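The rule that changed how I think about robots is nine words long, and it's taped to a door in Jurkencombe: "Write down how it starts. Then let it start."

I'd driven out to see Naomi Kashindye, who runs the test room at Gulitz and has spent the past couple of years nagging her industry about tabletop trials. Those are the tests where a robot arm gets a table of ordinary household stuff and is told to sort it, stack it or put it away. I had pictured lasers and safety cages (there is some of that, down the hall). Mostly we talked about crockery.

"Everyone's got a number," she told me over a truly awful coffee. "Ninety-something per cent success. Great! Success at what?"

Her gripe is that you can make the same arm look brilliant or hopeless just by shuffling the dishes. Spread everything out with a nice gap on all sides and most arms will cope. Nest one bowl inside another at an angle and the whole job changes colour. So the Gulitz house code, all 428 lines of it, is mad about starting layouts. Every trial gets one, chosen before anyone touches the controls, and at least one item has to begin somewhere awkward. No straightening things up halfway through. If a person reaches in, the run is scored as a fail, even when the arm was doing beautifully.

I thought that last one was harsh. Heriberto Varela, who came across from Noteo to help with the scoring, reckons it's the only part he'd fight for. He went back through 346 old runs in December and threw out any with a helping hand in them. He wouldn't tell me how many survived — I did ask, twice — but he made a face.

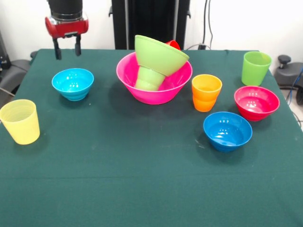 Bowls and cups set out under the gripper, with a lime green bowl sitting tilted inside the big pink one.

Then there's the cloth argument, which I enjoyed far more than I should have. Nikzad, the other outfit in town, tests on bare tabletops. Gulitz likes fabric, on the grounds that real homes have tablecloths and real tablecloths have creases. Naomi's compromise is that you can use whatever surface you fancy so long as it's named in the report, along with the lighting. Shiny plastic throws highlights everywhere, and she wants those left in.

I went home and looked at my own dish rack for quite a while. By her code it would count as an awkward start.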